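Home Kitchen Laundry Workshop Floors Ask Us

Do You Really Need a Special Cleaner for a Home Office?

I get sent a lot of cleaning products, and most of them go in the same cabinet under the sink and stay there. The latest bunch is for home offices. Desk spray, chair foam, a "workspace refresh kit" from Trillo that comes in its own tin. I used them through January alongside dish soap and water, and I'm not convinced by much of it.

Start with the chair, which most people never clean at all.

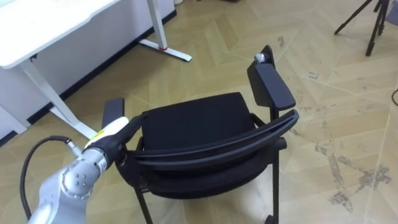

Upholstery foam is sold as if every chair had three inches of padding soaking up your lunch. Plenty of office chairs don't. Vacuum first with the soft brush, and get into the seams, where the crumbs are. If yours has a black fabric back stretched under a curved bar, like this one, foam is more likely to leave pale rings than to lift anything. Wring a cloth out hard in warm water with a drop of dish soap, dab, and go over it again with plain water. The Trillo foam left a tide mark on my test patch that took two more passes to get out. Check the tag before you wet anything. A "W" means water is fine, an "S" means solvent only, and an "X" means put the bottle down and get the vacuum.

Armrests are a different problem. What builds up on them is skin oil and hand cream, and water alone slides right over it. Soap and a soft cloth will do. Don't use furniture polish, whatever the can says about "all surfaces." It makes them slick for a day and tacky for a month.

Then there are the casters. Hair winds around the axle and packs in with floor dust until the wheel stops turning and starts dragging.
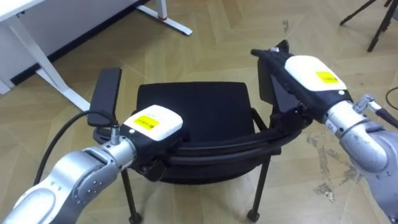
You don't need the $38 caster tool Plekside sells. A seam ripper does it. Turn the chair over on an old towel, slit the hair along the axle and pull it out with tweezers. Most wheels tug straight off the stem if you want to do the job properly. A stuck wheel with grit in it will scratch a wood floor faster than anything else in the room, so do the wheels before you spend money on floor restorer. And skip the oil. Oil picks up dust and you're back where you began.

White desks

These are where the wild claims are. Pugh says its desk spray is good for "1,000 wipes without dulling." I'd like to know who did the wiping.
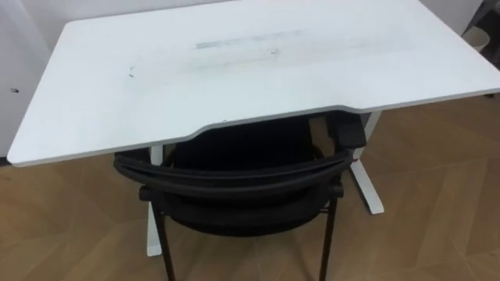 Gray rub marks on a white top: try the mildest thing first.

A lot of gray marks on a white surface are something left behind, not damage. Go in this order and stop when it works:

1. Soapy cloth, then a dry one.
2. Rubbing alcohol on a cotton pad, tested at the back edge.
3. Baking soda paste, with a fingertip and very little pressure.
4. Melamine sponge, damp, for 5 seconds at a time.

Number four is a fine abrasive, and people forget that. On a matte top it can leave a shiny patch you'll see every time the sun comes in, and there's no taking it back. If you get as far as four and the mark is still there, it may be a scratch, and no bottle is going to fill it.

Streaks after cleaning nearly always mean too much product. Half of what I wipe off desks is old desk spray.

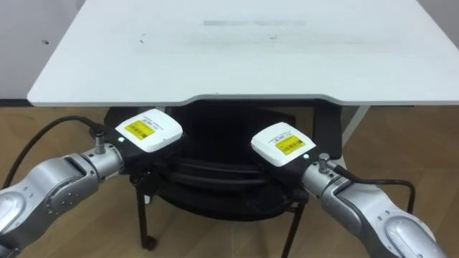 Haoran Xiao wrote in to say that I'm too hard on the sprays, and that the Komville one, number 772 in their catalog, took printer toner off a white table after soap and alcohol had both failed. Fair enough, though toner should be picked up dry before any liquid goes near it, and I'd want to know if that was tried first. I'll buy a bottle and see. My guess is that it's alcohol with lemon scent, but I've been wrong about Komville before (the grout pen was decent).

As for how often, the packaging says daily. Once a week for the desk is plenty, and the chair can wait for the change of season unless you eat in it.

Contact us | Copyright Household Notes, all rights reserved | Back to top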